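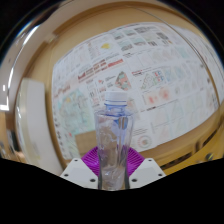

Marianna Mazurek

Home Stories Essays Archive Submit

8 min read

The water in Floltwood went off in November, while my father was in the bath. He called down the stairs that the tap had stopped and I told him to get out, then, and he said he still had soap on him.

I had come back to help him sell the house. It had been on the market since the spring and the agent, a young man named Ostrowski, kept lowering the price and then phoning to tell us it was good news. The last figure was one my father would not say out loud. He wrote it on the back of an envelope and turned the envelope over.

By evening there was a notice on every door in the street. A main had failed at the Stonside end and the pipe was old. Drinking water would be handed out at the school from seven in the morning, and residents should bring their own containers if they had them.

"Containers," my father said. "I've got containers."

He did. He had worked for the water company for most of his life, reading meters first and then out with the repair crews, and he had never believed in the supply. Under the stairs there were bottles going back to when my mother was alive. He rinsed them, dried them upside down on the rack and put them away with the caps on. When I was a girl I thought every family did it. I had spent two days that week putting them into bags for the recycling, and he had watched me do it and said nothing.

Now he went out to the bin in his robe and brought the bags back in.

We were at the school before it was light. The line went along the fence and around the corner past the church hall. A man at the front was arguing about how much a household was. My father had a shopping cart, the two-wheeled kind, and I had a bag in each hand. The bottles knocked together when we moved up.

"They'll have dug in the wrong place," he said.

"You don't know that."

"I know where they'll have dug."

He told me about it while we waited. There were two pipes at Stonside. One was on the maps and the other was laid later, when the Drillelard works wanted more pressure, and whoever laid it had gone around a tree. The tree was gone and the bend was still there. He had fixed that bend himself, lying on his side in the mud with a flashlight in his mouth, and he had written it up and handed it in. He remembered the number of the job. It was 404.

"So it's in the records," I said.

"It's in a drawer."

The woman filling bottles at the school had a hose and a tank on a trailer. She was wearing gloves with the fingertips cut off. She looked at the cart and at the bags and told us it was two gallons a person. My father said that was fine. He picked out the bottles he wanted, the big square ones with handles, and left the rest in the bag. He held each one while she filled it and screwed the cap on himself.

"You've done this before," she said.

"Not from this side," he said.

She asked what he meant and he told her. I thought she would be polite and move us along, but she turned the hose off and asked him to say it again, about the tree. Then she got her phone out. The people behind us were not happy. A boy with a bucket sat down on it.

A truck came for him a little after nine. I said he should eat something first and he said he had eaten. I said he was seventy-eight and it was cold. He was already looking for his boots, which I had packed. It took me three boxes to find them.

I didn't go with him. I stayed and made coffee with the school water, and then I carried on with the upstairs closet because it had to be done by somebody. There were my mother's coats, and a tin of keys to houses we had never lived in. There was a folder of his pay slips in order of date, held with a bulldog clip. I sat on the floor and read them. One month he had made 310 and the next month 492, and on the second one he had written "overtime, Stonside" in pencil.

I remembered that month. He was gone every night and my mother left his dinner on a pan of hot water with a plate over it. At the end of it we went to the beach for four days, and I had always thought that we just went to the beach.

Ostrowski phoned at noon. He had a couple who wanted to see the house that afternoon. I told him there was no water and he said he wouldn't mention it. I said they might notice. He said buyers didn't usually run the taps.

"Not today," I said.

"Should I say tomorrow?"

I told him I would call him back, and I put the phone in the kitchen drawer and went up to finish the closet.

My father came home at four with mud up one side of him, the left side, from the shoulder to the knee. They had let him get down in the hole. They hadn't wanted to, he said, but the young fellow couldn't find the bend with the probe and it was getting silly. He put his hand on it the first time.

"Was it where you said?"

"It was a foot over. The ground moves."

He sat down on the stairs to take his boots off and couldn't manage the laces, so I did them. His socks were soaked. I asked him when the water would be back and he said tonight, if they didn't rush it, and it would run brown for a while and I wasn't to wash anything white.

Then he looked past me at the hall. I had brought the bags in from the porch and stood them by the closet under the stairs, with the door open.

"Are those going out?" he said.

"I haven't decided."

"They're clean," he said. "I rinsed every one."

I got the first bag and started passing them in to him, and he reached back into the dark and stood them in rows along the wall.

More Stories

The Ferry Clerk
A Room Over the Bakery
What We Owed the Dentist
Snow at the Drillelard Gate
Two Brothers and a Boat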